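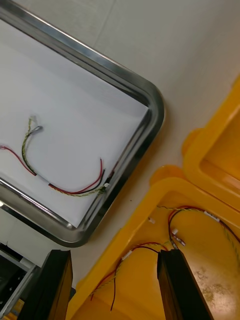

What do people in Hiltbridge want from the march? They want the bus depot kept open and the fare increase dropped, and they want the council to say so in a public vote.

Parveen Kiani has walked in all 4 marches so far, and she talks about them with her hands going the whole time. "The first one, we were 26 people and a borrowed drum," she said. "Last night we filled Marchand Street end to end — I couldn't see the back!"

The police count for last night was roughly 400. Kiani was more excited by another number: 373 signatures, collected on paper in one evening.

She's a night-shift nurse and rides the number nine home. Without the depot, she said, the last bus would leave before her shift ends. "I love this town. I want to be able to get across it."

The council voted last December to study the closing, and the study is due back soon. Kiani has read the draft twice and marked it up in green pen.

"Come and walk with us," she said, already getting up to catch her bus. "You'll meet your neighbors. I met people from my own block!"

The next march starts at the library steps at six.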